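Besach table set: README

last touched by Izzati, Saturday, in a rush. Ask Barnabás Hegyi if something below makes no sense.

What's in here

Short clips of small tabletop jobs. Moving a thing from one spot to another, sliding it, squaring it up with the edge, putting it back. One table for nearly everything, one person at a time. Small flat objects mostly. No food, no liquids, no glass.

155 clips total. 25 of those are held back, see Splits.

Folder layout

clips/ one folder per clip, numbered, no gaps
notes/ plain text, one file per clip, same number as the folder
layouts/ start positions, hand-typed, see warning further down
stills/ one still per clip, picked by hand
old/ don't use. Kept only so the old numbers can still be looked up

Clip numbers don't follow the order of the days. We renumbered once after throwing out duplicates and once more after Barnabás found a second batch on the wrong drive. If you have a list from before that, the lookup file is old/renumber.txt. Two columns, old then new.

The table

Light wood, honey color, straight grain. The grain is a pain for anything that looks for lines, so if your line finder goes crazy that's probably why. We didn't cover it. Talked about a cloth, decided no, cloth wrinkles and then everybody's start positions drift.

The floor is wood too. If you crop by color you'll lose the front edge of the table in a good part of the clips. Crop by hand or use the outlines in layouts/.

Table got moved once, toward the window, between the Flodeck clips and the Sorilov clips. Light is different after that, warmer late in the day. Notes say "before move" or "after move". A few say nothing, treat those as after.

Groups

Flodeck: sliding. Disc or tile stays flat on the table the whole time, never lifted. Lifted by accident = marked "lift" in the notes and kept.

Sorilov: picking up and putting down. Needs a clear lift. If it only got dragged it's marked "drag".

Fülöp: the leftovers. Two objects at once, swapping places, stacking. Smallest group and the messiest. Use last.

Names don't mean anything, they were the labels on the boxes the objects came in.

Start marks

Each job has a start mark and a target. The start mark is where the object should sit when the clip begins. Position is from the front left corner of the table, in cm, left-right first and then depth. Yes depth is second. Yes we know.
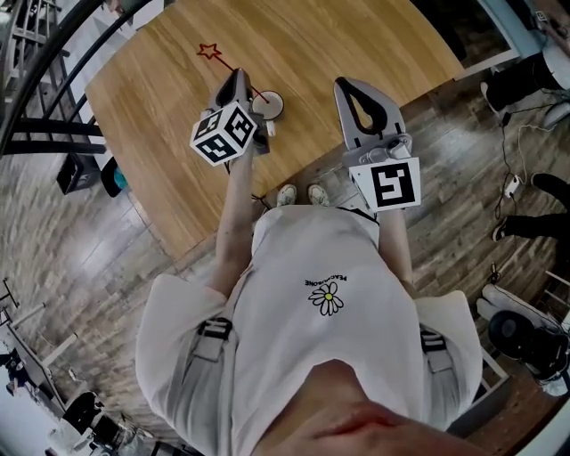
Target positions are in the same file, one line down from the start. If there is no second line the target was "anywhere inside the outline" and you have to look in the notes for which outline. There are 6 outlines. They're named by number and outline 4 got used twice as much as the others becuase it's the easiest to reach.

Reset between tries: put the object back on the start mark, hands off the table, wait a beat, go. Some people skipped the wait. Barnabás trimmed those so the clip starts a little late, doesn't hurt anything unless you need the rest pose.

Notes files

Three lines each:
line 1, the job in plain words ("slide disc to outline 2")
line 2, done / not done / unclear
line 3, anything odd

Line 3 is free text and all over the place. Half are empty. Some are in Hungarian, sorry, translations are in notes/extra.txt for the ones that matter.

"Done" means the object ended on the target and stayed there. Touching the outline counts. "Unclear" is for when the view of the object was blocked at the end, please don't fold these into not done. Somebody did that last time and the numbers looked terrible.

Splits

100 train
30 check
25 held back

Held back clips have folders but no notes. Email Izzati if you need the notes, say what for. Split was done by day, so no day shows up on both sides. That makes the groups uneven, Fülöp has hardly anything in check.

Known problems

- layouts/ was typed by hand. Left-right and depth are swapped in a few. If the object starts off the table, that's a swap
- two notes files have the line order flipped, done/not done comes first
- shadows in the late afternoon clips are long enough to get picked up as objects
- the words "disc" and "puck" both show up in notes, same thing
- stills are hand picked and not from the same moment each time. Don't line them up against each other
- a couple of clips have talking in them, sound will be stripped in the next version

Good for

Checking start and end positions. Sorting short jobs by type. Practice with close-up tabletop stuff before moving on to a cluttered table.

Not good for

Anything about kitchens or shelves. Timing, people were told to take as long as they wanted. Comparing people to each other, we didn't note who did which clip and won't go back to work it out.

Changes

v3 renumbered again, added Fülöp, moved junk to old/
v2 removed dupes, added line 3 to notes
v1 first dump, please delete if you still have it

Todo

fix swapped layouts (Barnabás)
strip sound
redo the outline drawing so it has the table size on it
more Fülöp clips if we get the room agian in December

Use it for whatever inside the group. Outside, ask first. If you find a bad clip send the number and one line on what's wrong, no need for a whole report.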